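Plekevance Walking and Mobility Club
Minutes of the October meeting

Present: Clive Birkett (chair), Afonso Correia, Eskil Lie, Roald Granström, Sixten Björklund (minutes)
Meeting opened at 6:30 p.m.

1. Minutes of the last meeting
Approved with one correction. The stretching class at Fasgate is 42 minutes long including the cool-down, and was put down as an hour.

2. Knee and hip class
Afonso reported that 18 members signed up for the fall block and 11 came to the last session. Two dropped out with sore knees and one moved away. He has been starting with the step-ups and thinks this is too hard on people who come straight from work. From the next session he will start with ten minutes of easy walking and do the step-ups last, on the low step only. Clive asked if members with a new hip should be in this class at all. Agreed that they need to bring a note from their doctor or physical therapist first. Afonso to change the sign-up form.
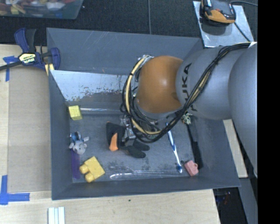
KUKA arm over the gray bin.

3. Shoes
Roald has had several questions about worn-out walking shoes. He will write half a page for the newsletter on how to check the heels and when to replace them. Eskil does not want the club to recommend a brand. Agreed, no brands.

4. Room at Fasgate
The floor is cold for mat work and two members have complained of stiff backs after class. Thicker mats were priced at Isaksson, $900 for the full set. Sixten said this is most of what we have left for the year. Roald suggested buying half the set now and keeping the old mats underneath. Clive would like to see one first. Eskil will ask Isaksson for a sample mat and bring it to the next meeting. No decision taken.
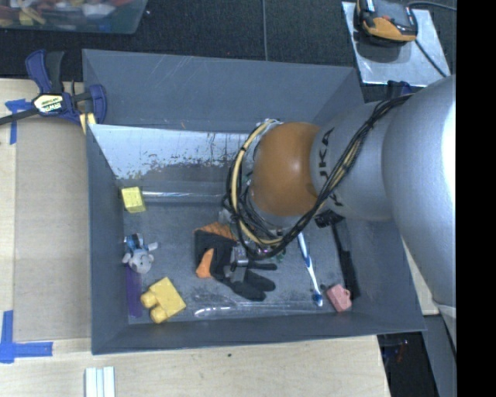 The heating was also discussed. It goes off at 7 p.m. and the late class runs past that. Clive to write to the building office and ask for another hour on class evenings.

5. Winter walks
The Endix loop will stay on the schedule until the path ices over. After that the walk moves indoors to the Fasgate corridor, same start time. Walk leaders are to carry a phone and the contact sheet. Eskil pointed out that the contact sheet is out of date and has the old number for Roald on it. Sixten to send out a new one.

Poles: members may use them on the loop but not indoors, where the tips mark the floor.

6. Sleep talk
Postponed. The speaker has not confirmed. Afonso offered to do a short session on desk stretches for neck and shoulders if the slot stays open. Accepted.

7. Other business
Roald asked for the water jug to be rinsed and put back in the cupboard after class.
Clive will miss the next meeting. Eskil to chair.

Meeting closed at 7:50 p.m.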